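Two Arms and a Brick Wall: An Open Day with Paora Pomare

March 2023

I got to the Drurnumlow open day with wet shoes and no breakfast, so the first thing I can tell you about the future of robotics is that the scones were excellent. The second thing is that Paora Pomare talks fast. I had my recorder going and still had to ask him to repeat himself (twice in the parking lot alone!).

Pomare runs the simulation side at Umberg, a small outfit upstairs from the old Billach warehouse. He used to fix elevators. "Elevators are robots that only know one trick," he told me, steering me past the coat rack. "I wanted a machine with a few more options."

What they do up there is practice. Before a real two-armed robot gets to try a job, a simulated one tries it on a screen, over and over, and people like Pomare watch where it gets in its own way. The job they had running had been through 2934 attempts since February, and he was pretty cheerful about how many of those went badly.

"You want the failures," he said. "Failures in there cost me electricity. Failures out here cost me a wrist, and then I have to call Ó Dálaigh and beg." Ó Dálaigh is the parts supplier, and I gather the begging doesn't always work.

I asked if visitors were disappointed to find a screen at the end of the stairs. He laughed. "The kids aren't. The kids want to drive. It's the dads who stand there and ask me where the robot is."

They'd had 900 people sign up for the day, and a fair number of them were lined up behind us by then, so he pulled a chair over and let me have a look before my turn was up. I'd expected a blank grid, like in old movies. Instead there was a brick wall and a window with blue sky in it, and I said it looked like somebody's house. Pomare was delighted.

"A robot that learns in an empty box gets confused by a windowsill," he said. "So I give it a windowsill."
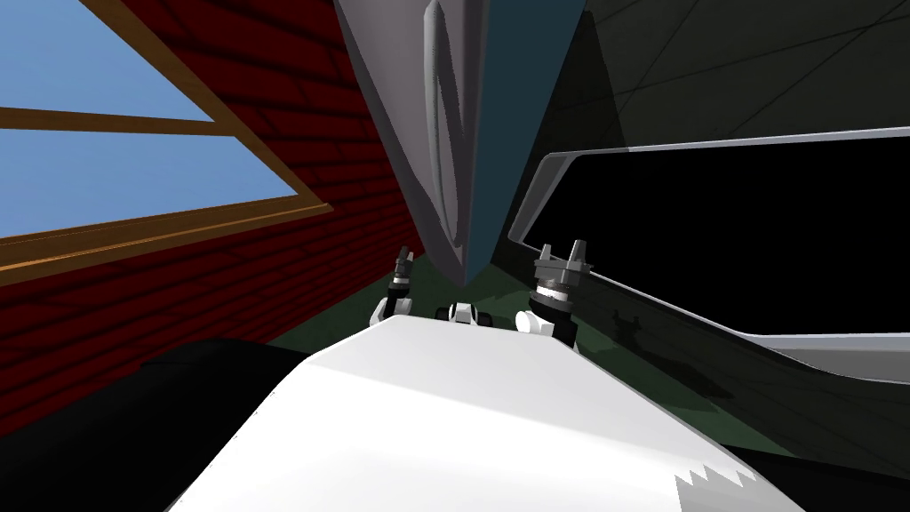 The simulated robot at Umberg, with both grippers pointing up.

What I found hardest was the viewpoint. You look out over the robot's big white body, and the grippers poke up past the top of it, so I kept leaning sideways in my chair as if that would help. "Everybody leans," Pomare said. "I still lean, and I built the chair stand."

Did he miss the elevators? He thought about it for longer than I expected. "I miss the quiet," he said. "You'd be in the shaft with a flashlight and a radio, and that was your whole morning." Then a boy in a dinosaur hoodie asked if it was his turn yet, and Pomare waved him into my seat.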